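Montagem robótica de computadores de mesa por correção residual de contato
15 de fevereiro de 2023 – por Nazmiye Akbulut

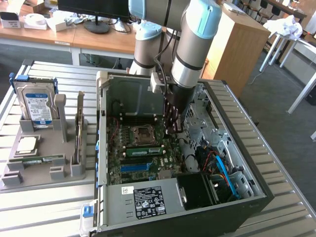
Por que a inserção de componentes em uma placa-mãe é difícil para um robô? As folgas entre peça e encaixe são menores que o erro de posição acumulado pela câmera, pela calibração e pela garra, de modo que a trajetória planejada raramente basta e o movimento final precisa ser corrigido a partir das forças de contato.

A correção residual de contato é um método de controle para tarefas de inserção em que uma trajetória nominal, calculada a partir de um modelo geométrico, recebe pequenos ajustes gerados por uma política aprendida. No projeto Drarkura, o método foi aplicado à montagem de um computador de mesa com o gabinete deitado sobre a bancada. O conjunto de tarefas compreende o processador, o módulo de memória, a placa de expansão e o disco rígido.

Configuração experimental

A célula usa um braço articulado com garra de dois dedos. As peças partem de um suporte impresso em 3D, fixado ao lado do gabinete, no qual cada uma ocupa um berço próprio: o processador e o módulo de memória ficam deitados, a placa de expansão e o disco rígido de 3,5 polegadas ficam em pé. O disco já traz os trilhos laterais azuis. Essa disposição fixa elimina a busca da peça e concentra a dificuldade na fase de inserção.

O gabinete é localizado uma vez por episódio, com a câmera externa. A pose estimada serve de referência para todos os encaixes e não é atualizada durante o movimento. O software de controle, denominado Arkton, executa a trajetória nominal e soma a ela a saída da política residual, limitada a 3 mm em translação.

Método

A política recebe o histórico recente de forças e torques no punho, a pose relativa da garra e um identificador da tarefa. A saída é um deslocamento cartesiano incremental. Fora da zona de contato, a correção é mantida em zero – o que evita desvios durante a aproximação, quando o sinal de força contém apenas ruído e efeitos inerciais.

O treinamento tem duas etapas. Na primeira, a política imita demonstrações teleoperadas, reunidas no conjunto Nigam, com 2000 episódios. Na segunda, é refinada por reforço em simulação, com variação aleatória do atrito, da rigidez da garra e do erro inicial de pose. Não há ajuste posterior no robô físico.

O processador recebe tratamento distinto. Como seu soquete não tolera carga lateral, a inserção é substituída por uma deposição vertical com limite de força de 8 N, precedida de alinhamento angular. A alavanca e a moldura de retenção são manipuladas em rotinas separadas, sem componente aprendido.

Resultados

A avaliação no robô físico compara o método completo com duas variantes: trajetória nominal sem correção e busca em espiral com parâmetros fixos. Cada combinação de tarefa e variante foi executada em séries de 10 tentativas, com o gabinete reposicionado entre elas. O método completo superou as duas variantes na memória e na placa de expansão. No disco rígido, a diferença em relação à busca em espiral foi pequena, pois os trilhos guiam a peça após os primeiros milímetros. No processador, a maior parte das falhas teve origem no alinhamento angular, etapa anterior ao contato.

O modo de falha mais frequente na memória foi o assentamento parcial: uma extremidade do módulo entra no encaixe e a outra permanece elevada. O perfil de força nessa situação é semelhante ao de uma inserção concluída, e a detecção exigiu uma verificação adicional da altura da garra.

Limitações

O método pressupõe peças previamente orientadas e um único modelo de gabinete. Cabos soltos no interior do chassi não são representados na simulação e podem produzir contatos que a política interpreta como borda de encaixe. A conexão de cabos de dados e de alimentação não faz parte do conjunto de tarefas. Uma extensão com estimativa visual contínua da pose, chamada Ratum, tem testes previstos para junho.

Ver também: controle de impedância; aprendizado por imitação; transferência da simulação para o robô físico

Contato com a redação | © 2023 Projeto Drarkura | Voltar ao topo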